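Ghauri hand unit, notebook, July

Pads, linkage screws, and the argument over cleaning
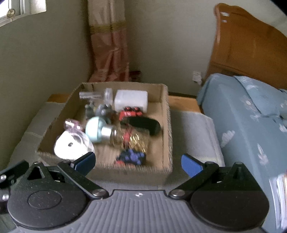

Where it stands

Rizwan wants the unit signed off as serviced. I am not there yet. Blue pads are on both fingers, texture looks fine on the gripping faces, and the arms sit open the way they should before a pick. None of that tells me how it closes. He says it closes "like new." It closed "like new" in the last entry too, and two pages on there is a note from me about the left finger arriving late.

Specks of dust on top of the left housing again. Small stuff, but the Clivolska sheet says wipe the housings at every pad change, and I don't believe that line has ever been followed in this house. Wipe it. Dry cloth, no spray.

What was done

Old pads off, new Brudness pads on. Backing scraped with a plastic blade. I let the adhesive sit overnight even though the packet claims 10 minutes. I have seen what 10 minutes gets you.

Inner linkage screws, left and right of the body: paint pen line across each, so we can see if they walk. Rizwan thinks they don't. Fine, then the lines will stay lined up and he can say so in here.

White round mark at the front edge: leave it alone. Don't wipe it with alcohol, don't pick at it. If it lifts, replace it and redo the alignment, which is an hour gone.

Checks

Open and close, 500 cycles, nothing in the fingers. Stop and look at the screws at the halfway point. Write down what you see, including if you see nothing.

Then real picks from the mixed box. I want the shiny and clear things in there as well as the easy toys. The bottle with the metal neck is a good one, and so is the clear package with the gold pieces in it. Anybody can pick up a red toy car. Avuvlow's log had 44 picks on the last set of pads with 6 slips, and it doesn't say which objects slipped, so as far as I'm concerned it's a number with no use.

Log the object by name this time. If a pad edge starts to curl, stop there and don't press it back down with a thumb.

Open

Is the late left finger the linkage or the pad thickness? Rizwan says pad. I say linkage. Swap the pads left for right before anyone orders parts, and if the lag stays on the left he owes me a page of notes.

Spare pads are in the drawer under the vise. Last pair. Someone reorder.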